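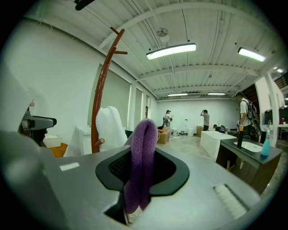 Going back to work at 60?

quiroga_kate
Dendthorpe is offering me 4 days a week on the front desk. I retired in December and I miss the paycheck – and the gossip! Anyone else gone back?

pliltdale60
I did. After gas and lunches I cleared $200 a week. Wouldn't bother again.

mbalogun
Disagree! Mine comes to $600 and I'd be climbing the walls at home. Ask about the hours in writing though.

pliltdale60
Well, you don't have my commute from Dirgate.

quiroga_kate
I can walk there, so I'm leaning yes. Calling them Monday.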